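Late, after eleven, tea gone cold

Finally saw Tarar tonight! I've been going on about this movie since September and I'd half decided it was never going to play anywhere near me, and then the Cuto put it on for two nights with no warning except a line at the bottom of their newsletter. So I went straight from work with a sandwich in my coat pocket and ate it in the dark like a raccoon.

It's the one about the Zollmont mill strike. 215 minutes, with an intermission, and I'll say right now that the first half is the better half. You get nearly an hour of just the mill before anybody walks out – the noise, the lint, the kids asleep on the stairs at shift change, the women doing sums on the back of a door to work out what the new fines will cost them. I could have watched another hour of that. The director trusts you to pick up who's related to whom and who owes money to whom, and mostly I did, though I mixed up the two brothers until one of them grew a mustache.

Then the strike starts and there's a lot of speechifying. I don't mind a speech in a movie! But there were four in a row, all outdoors, all in that same gray field, and the man two seats down from me had a little nap. The opening title says 3,763 people worked at the mill and 1,444 of them walked out on the first morning, and I kept wanting the movie to spend some time with the ones who stayed in. There's one scene, just one, where a woman goes in through the side gate with her sister watching her from across the road and neither of them says a word. Best thing in the whole picture. Then she's gone and we never get back to her, and I'm still annoyed about it now.

The owners are pretty much cartoons, too. Lots of port and lots of candles. One of them has a parrot (why??).

But oh, the march to Dresora. They did it in the rain with what looked like every person in the county, and you hear it way before you see it, wooden shoes on the road, getting louder for what felt like forever. I had actual goosebumps. The lady behind me whispered "oh no" when the gates closed and I knew exactly how she felt. I won't write down the ending in case I want to lend this notebook to myself in ten years and be surprised.

Seat was terrible, by the way. Row F has a spring. And the popcorn is up again, so the sandwich was the right call.

I walked home the long way by the canal and tried to remember what I'd learned about Zollmont in school, and I came up with one paragraph and a drawing of a loom. That's all we got. My grandmother's people were mill people, a couple of towns over, and I never asked her a single thing about it when I could have. I have her old button tin and a photo of 34 girls in aprons outside a brick wall, and I don't know which one she's supposed to be.

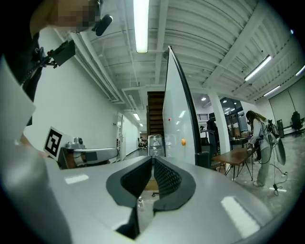
I'm going to dig that photo out on my next day off and look at the back of it properly, under the good lamp. There was pencil on it, I'm sure there was. And the library has a book of letters from the strike, the one they thanked in the credits, so I've put a hold on it. Two people ahead of me already – probably both from row F.

Bed now. Dentist at nine.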